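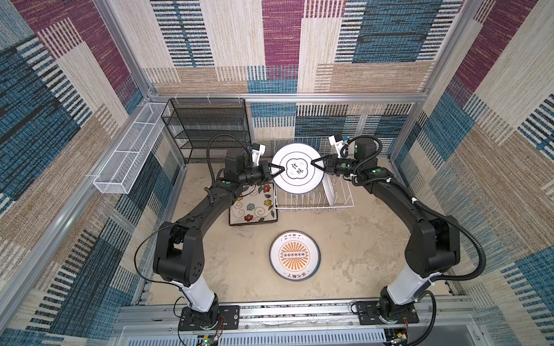

Two Hands, One Plate

Folke Rønning wants it quiet for the next bit. So we stand there, coffee going cold, and watch a pair of arms hold a dinner plate over a rack by its rim. Left gripper on one side, right gripper on the other. Two fingers on the left one.

"Plates are horrible," he says, once we're allowed to talk. "Flat, slippery, heavy for how thin they are. And the rim is all you get."

This is Adiron's workshop in Fandby, a long room behind a tyre place, and plates are what they've been doing for most of October. The question is dull and worth a lot of money: what sort of fingers should a kitchen robot have? Suction is quick but sulks at a raised pattern. Soft fingers are kind to the glaze but sag. Plain parallel fingers, the kind fitted when I visit, are cheap and stiff and unforgiving if you come in crooked.

Wanda Crenshaw keeps the scores. Her notebook has a page per gripper and a lot of crossing out. The soft set from Leemans did well on bowls, badly on anything wide. The suction cups got 300 tries and a page headed NO. The parallel pair is the current favourite, though she won't say so in front of Folke, who backed suction.

Why two arms? Weight, mostly. Hold a plate by one edge and it wants to twist out of your grip. Hold it by both and it hangs steady, but now the arms have to agree. If one lags, the other tugs. Early on they tugged a lot. There is a box of bits under Wanda's desk.

The crockery is deliberately mixed. The one up in the grippers has a dark navy rim and big Chinese characters in the middle. Waiting its turn on the floor, a round one with an orange sunburst round the blue rim, and off to the left a square one with painted flowers. Square is the nasty one, says Wanda. Corners. The fingers are set up for a curve and a corner throws the angle out.

Then the rack, white wire, with slots that look generous untill you try to hit one with a plate held from both sides. The grippers need room as well. Folke has tried coming in high and letting go early. Wanda has views on letting go early.

Cameras next. Each arm carries a mount up by the wrist, and they're comparing that with a view from further back. Wrist view is better close in, she reckons. Fixed view is better for knowing where the rack is. They'll probaly end up with both and a bigger bill.

The controller is a Cliler, 2 years old, and is being kept on because everyone knows its moods. A newer one was quoted at 4,000. Folke would like it. Wanda would like to see what the software update does first.

I ask how long a full rack takes. Fifteen minutes on a good day, says Folke. Wanda looks at her notebook and says nothing. The square plate is next.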